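4.2 What the operators did with the time

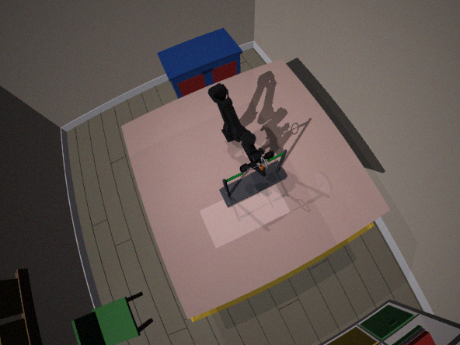

Management at Skarkura had expected the new cell to free up the operators on the hanging line, and in a narrow sense it did. The lifting went to the arm. What arrived in its place was a job without a title, which the shift plan called "support" and the operators called "standing near it."

We followed the line from February until the end of the trial. Each task was first rehearsed in simulation and then handed over to the floor, where the rods were a little less straight and the people a good deal less patient. Figure 3 gives the rehearsal version of the rod-and-stand task: one arm, one green rod, one stand with two posts, and plenty of table. The floor version had all of this plus a radio, a draft from the loading door and Ott Juška, who had done the task by hand for 21 years and had views.

Figure 3. Simulated version of the rod-and-stand task, with the gripper over the stand.

The views proved useful. In the simulation a misplaced rod cost nothing and the next attempt began at once. On the floor somebody had to walk over, open the guard, put the rod back and close the guard again. The planning documents from Moynihan, who supplied the cell, allowed for this under "occasional intervention." Operators kept a tally for us on the back of a delivery note, and by the end of the first week there were more than 100 strokes on it. A second delivery note was issued.

Two changes in the work deserve mention. The first is physical, and the operators welcomed it: sore shoulders went from a daily topic to a weekly one. The second is harder to put in a table. Before the cell came, an operator set the pace and could slow down to talk. Afterwards the arm set the pace, and talk had to fit between stoppages – or, as several people noticed, during them. Mirjam Van Rooij told us that she had never known her colleagues so well as in the weeks when the gripper was badly adjusted.

Juška began to predict failures from the sound of the wrist joint. The cell logged 2000 cycles before his method was written into the start-up sheet, under the heading "listen first." His pay grade did not change. When we raised this with Pieter Desmet, the production manager, he said that the grading scheme had no line for hearing. We return to the scheme in Section 5, where the works council takes a longer view of it.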